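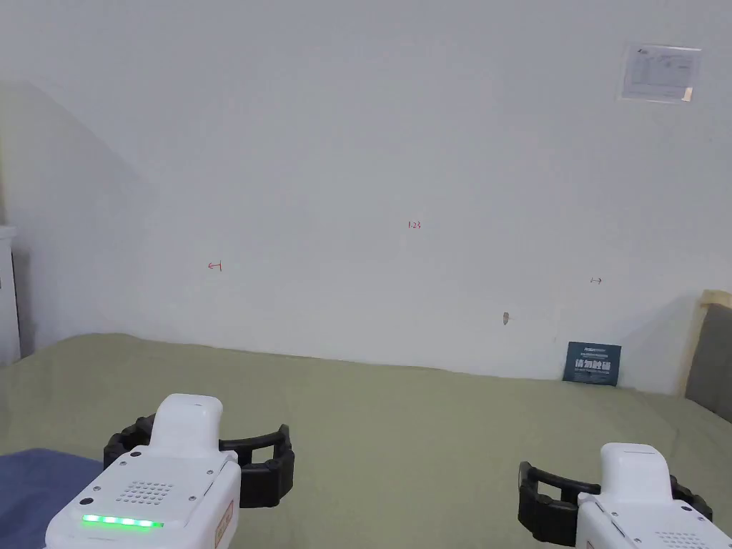
Green sheet on the bed by the white wall, with a folded dark blue cloth at the near corner.

Pultgate Residents' Help Pages
Household and Laundry

Sheet will not remain flat on a bed placed against a wall

Posted by Maureen Bickerstaff

I should be grateful for advice on the correct method of making a bed of which one long side stands against a wall. I am responsible for the guest rooms at Stirnlow, a residential study house, and the beds in the smaller rooms cannot be placed any other way. The sheets are flat sheets in olive green cotton. They were purchased in January and have been laundered regularly.

The difficulty is twofold. First, the edge along the wall does not hold a straight line. Second, wrinkles form in the sheet, and they are more pronounced toward the right, as shown. Smoothing by hand improves matters only for a short time. Residents have been asked not to move the furniture, and the staff member who prepares the rooms works alone between ten in the morning and noon.

I would like to know the following: whether the bed should be drawn away from the wall each time, whether a fitted sheet would be preferable, and whether ironing is of any use. Our budget for linen this season is $459, so replacing every sheet in the house is not possible.

Posted by Eltau Linen Room

The bed should be drawn out, if the floor permits. A gap the width of a forearm is sufficient. We prepare beds of this kind daily and have found that most wrinkles on the open side begin with a loose tuck on the wall side. The following order of work is recommended.

Draw the bed out and remove everything from it, including any folded towel or blanket. Lay the sheet with the center crease on the center line of the mattress. Tuck the head end first, then the wall side along its full length, forming a mitered corner at each end. Press the tuck well under the mattress with a flat hand. Push the bed back until it almost touches the wall, then go to the foot and pull the sheet firmly toward you before tucking it. The open side is done last. Pull downward and slightly outward in short sections, beginning in the middle and working toward each corner.

If the wrinkles are always at the same end, please examine the sheet itself before blaming the method. Cotton sheets may shrink unevenly, and a sheet that was cut off the grain will twist after several washes. Fold it in half lengthwise on a table and see whether the corners meet. If they do not, no amount of pulling will correct it, and that sheet is better used on a narrower bed.

With regard to ironing, we iron only the top turn-down. For the remainder, it is enough to take the sheet from the dryer while it is still very slightly damp, shake it out, and fold it at once. Sheets left in the basket overnight will carry those creases to the bed.

Posted by mangubat_house

Get fitted sheets. We changed ours and have had no complaints.

One caution — measure the depth of the mattress before ordering. Our first set was too shallow and the corners came off whenever a guest sat down, so we had to send it back.

Posted by Maureen Bickerstaff

I thank both contributors. The fold test was carried out this morning on the first 2 sheets from the cupboard. One was true and the other was out by the width of three fingers at one corner. The second has been set aside for the narrow bed on the upper landing.

The beds have casters on one end only, so drawing them out will require some care with the floor. I have asked for felt pads to be fitted to the remaining legs. Fitted sheets will be considered when the present stock wears out, and the note about mattress depth has been passed to the person who places our orders.

Posted by Eltau Linen Room

Felt pads are suitable on wood or vinyl floors. On carpet, a smooth plastic glide will serve better. Please also check the pads from time to time, as grit collects in the felt and will scratch a polished floor.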